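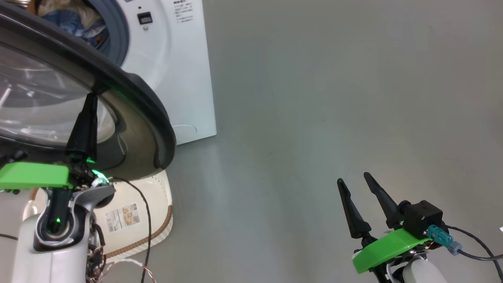 Door open, what looks like denim in the drum, basket at the ready.

LAUNDRY, THE SHORT VERSION
May 3, 2020

Wash day at home. Again. We're all doing more of it, so, quick notes from my floor to yours.

Jeans first. Inside out, zips up, and not with the bath towels. My old Brusell took 279 minutes on its "eco" setting and I beleive it did nothing for the last hour. Short cycle, cool water, fine.

Leave the door open after. All day if you can. Wipe the rubber seal, get into the fold, that's where the smell lives.

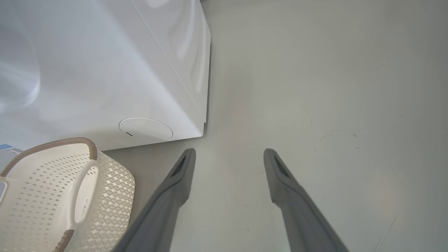
And the filter. Little round cap, down low on the front. When did you last open yours? I did mine in February and found 6 coins, plus a Tosis button. Towel down first, shallow tray, turn it slow. Roughly three minutes, start to finsh.

Baskets: holes in the sides, always. Damp stuff needs air. Two is plenty.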